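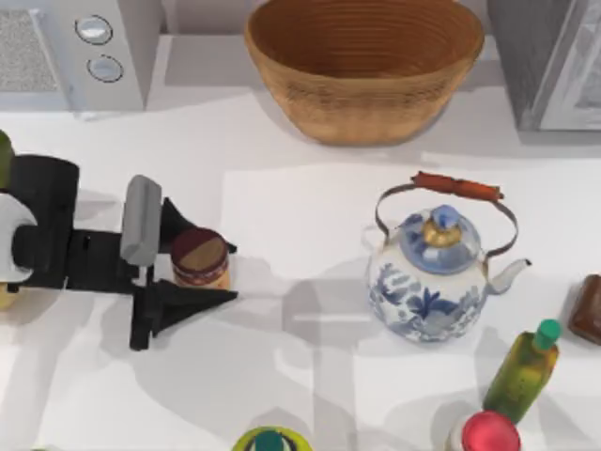
**Huvside 2 finger kit – gripper, wrist bracket, sim model**

Updated Oct 31, 2023. Replaces the March page. Old part numbers still work at checkout, don't worry about re-quoting.

Two-jaw gripper for light arms. Black V-spread fingers, gray upright pad in the middle, flat bracket back to the wrist block. Made for kitchen and countertop type work – jars, small bottles, caps, that sort of thing. Sold as a single or as a left/right pair for two-arm setups.

Price: 548 per gripper. Pair is just two of those, no pair discount right now. Sim model is free with either one, download link comes in the order email.

## What's in the box

- Gripper body, assembled
- 1 set of fingers, fitted
- Spare gray pad
- Wrist bracket + screws
- Cable, 2 m
- Printed quick start (the PDF is newer, use the PDF)

Not in the box: power supply, arm, controller. See "Controllers" further down before ordering.

## Quick specs

| | |
|---|---|
| Opening, max | 100 mm |
| Grip force, max | 20 N |
| Finger style | tapered, pointed tips |
| Pad | gray, rounded ends, swappable |
| Finger color | black only |
| Sim formats | URDF, MJCF |

Force is set in software. Default is low on purpose. Turn it up in small steps, the thin plastic bottles will dent.

## Sim first, then order

Most people trying this against something else do it in simulation first and we'd rather you did too – returns are a pain for both sides. The kitchen counter scene comes with the model. Squat little jar as the pick target, blue and white teapot with a wire handle, wicker basket, bottles with the caps on, a couple of appliances at the back. Crowded enough to be annoying. An empty table tells you nothing about wether the fingers fit between things.

Stuff worth checking while your in there:

- Approach from the side on the jar, jaws open, before you ever close. Look at the clearance under the lower finger.
- Same jar from straight above. Different answer on some arms.
- The bottle that's lying at an angle. Harder than it looks, the cap end is narrower.
- Teapot by the wooden grip on the handle. Optional. We don't rate the kit for it but everybody tries.
- Shadows on if you're running vision. White counter, soft gray shadows all over it, some detectors pick up the shadow edge as an object.

Friction values in the model are our best guess for the pad, not measured on every surface. Change them if you have better ones, and send them over please.

## Against the other ones we stock

We carry three grippers in this size. Short version:

**Huvside 2 finger.** Best reach into tight spots, pointed tips. Weak on anything heavy or slick. Pad is the part that wears.

**Besley parallel.** Flat jaws, stays square the whole way through the close. Better for boxes and repeat placement. Wider body, so it bumps neighbors on a full counter. Get this one if your objects are spaced out.

**Warno soft jaw.** Kind to fruit and thin cups. Slow. The sim model is approximate, soft parts are hard to do right and the contact looks off in places. Don't tune from it.

If you can't decide, run the jar and the angled bottle with all three. Same start pose, same lighting, same controller gains. Models for all three are in the one download.

## Controllers

Works with the Kocsis two-channel box out of the box – one channel per arm, so a pair needs just one. Firmware has to be current. Older Kocsis firmware will open the fingers fine and then ignore the force limit on close, so update BEFORE first power up.

Other controllers: anything that speaks plain serial should be ok, you write the driver. We have a short Python one in the download folder, no support on it beyond the comments.

## Mounting notes

Bracket goes flat side up. Four screws, hand tight, then a quarter turn. Leave slack in the cable at the wrist or it pulls at full rotation. On pairs, check the two grippers can't reach eachother at home position – set a soft limit in the controller.

## Shipping, returns

In stock ships next working day. Pairs sometimes go in two boxes. Returns accepted if the fingers are unmarked and all screws are there. Used pads not returnable.

Spare fingers and pads are on the parts page, order by kit name. Bracket drawings on request, say which arm you have when you write.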